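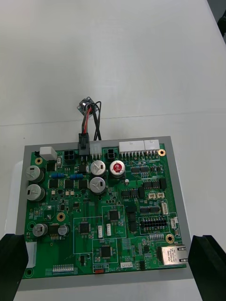

July 15, 2019

Second day of comparing the fingers. I got in early and ran the Pavgate pair first, then switched to the Skiltitz pair after lunch. Same arm, same wrist camera, same gray tray, same green board. I want the only thing that changes to be what touches the part.

Morning went slowly. The Pavgate fingers are stiff and they close straight, and I like that, but the pads are hard and they slid on the tray when I came in a little high. I lowered the approach by 2 mm and the sliding stopped. I did not change anything else until I had a full set of runs. Last time I changed the height and the speed together and then had no idea which one had helped.

The plan is to hold the board by its left and right sides and never touch the top. The right side is the awkward one. The network jack sticks out a bit past the board edge, low down, so a finger closing there meets the metal shield before it meets the board. If I grip higher up the side I clear the jack, but then the pull is off center and the board wants to turn. I tried both. Gripping higher with a slower lift is the better choice so far. On the left there is a white part right at the edge near the bottom, and I don't want to press on that either. So the usable stretch of edge is shorter than the drawing made me think.

The tall capacitors are the other thing to watch. The wrist can't tilt much before a finger is leaning over the pair at the left edge. I set a limit on tilt in the controller and wrote it on the tape on the side of the cabinet.

The round connector on its red and black wires is still plugged in along the top of the board. I thought about pulling it for the tests and decided to leave it, as the boards will come to the cell with it attached. It drags on the table during a lift. The drag is small but it shows up in the force readings, and the Okunley controller reads it as contact if I leave the threshold at the default. I raised the threshold from the default to 80 and the false stops went away. The old controller never noticed the drag at all. I can't decide if that is a point for it or against it.

Skiltitz pair in the afternoon. Softer pads, more give, and they don't slide on the tray even when I come in too high. The trouble is that they are slow to let go. Twice the board came back up with the fingers after I had opened them and dropped a short way onto the tray. No damage that I could find. I wiped the pads with alcohol and it didn't happen again today, but that means a wipe has to go into the routine.

Cycle count on the arm was 3,804 when I shut it down. The Mekonnen maintenance sheet says to grease the wrist at 4,000, so I will do it before the next long set instead of in the middle of one. The May grease job took most of a morning and I had to redo the camera calibration after it.

Camera is fine. With the fingers open I get the whole board between them, and I can read the word SWITCH next to the red slide switch, so I am using that to check focus. The table gets brighter toward the upper right and I'd like to move the lamp.

Leaning toward the Pavgate fingers with a softer pad glued on. I have a sheet of thin rubber in the drawer and will cut two pieces tomorrow. Need to order more alcohol wipes, and find the short hex key, which was not in the tray with the others.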